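Evening Shift Supervisor, Clothing Reuse – Clokomness

Permanent, part-time. Based at our Bustach Road depot.

Clokomness collects unwanted clothing from households and sends as much of it as possible back into use. We run 39 collection points and two shops, and we handle more than 2000 garments in an ordinary week. What can't be sold goes to Wijaya, our recycling partner, where it is made into cleaning cloths and filling.

We are looking for a supervisor for the evening shift, which starts at 4pm and finishes at 9pm. You will report to the depot manager, Hartmut Kohlhase.

What the job involves

You will be in charge of the evening sorting team. The van comes in shortly after four and the bags have to be weighed, opened and graded before close. Grade A goes to the shops, grade B to the online store, and everything else is baled for Wijaya. You will settle any disagreement over grades, keep the weight book up to date and lock up at the end of the shift.

Trousers and knitwear make up most of what we get in winter. Trousers are checked at the hem, the seat and the zip. Knitwear is checked for moth and for pulled seams. We don't repair zips.
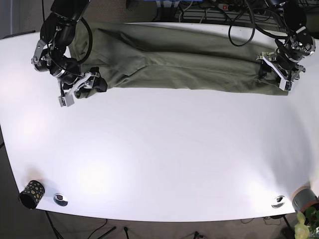

Do I need to have worked in clothing before?
Experience of running a small team matters more to us, and grading is taught on the job during your first month. People have come to us from kitchens, warehouses and a school office.

What we are asking for

You should have supervised other people at work, paid or unpaid. You need to be able to keep written records that someone else can follow the next morning. The work is on your feet for most of the shift, and there is some lifting, though we have trolleys and a bale lift for the heavy loads. If you have a health condition or disability, tell us what would help and we will talk it through with you.

A driving licence is useful but not required. The stock system is called Arnutex. It is old and a bit slow – you will get a day's training on it and a printed guide.
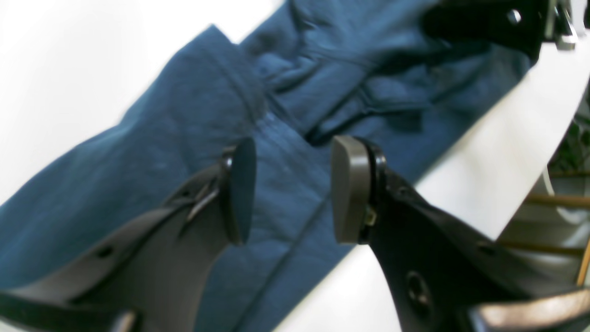
Knitwear in a typical dark blue, one of the colours that sells best in our shops.

Pay and conditions

Pay is on our supervisor scale, with the evening rate added. Holiday is worked out in proportion to your hours. We pay into a pension from your first day and staff get a discount in both shops. Gloves and safety shoes are provided. There is free parking in the yard, and the last bus into town leaves from the end of Bustach Road at 9.20pm.

The first 100 days are a trial period, with a review halfway through.

How to apply

Send a CV and a letter of no more than two pages to Hartmut Kohlhase at the depot, or hand them in at either shop in a sealed envelope marked "Supervisor". Please say in your letter when you could start and whether there are any evenings you can't work. Interviews will be held in February, and everyone who is invited will be shown round the depot beforehand.

We are also taking names for casual sorting work over the spring. Ask for the short form at the shop counter.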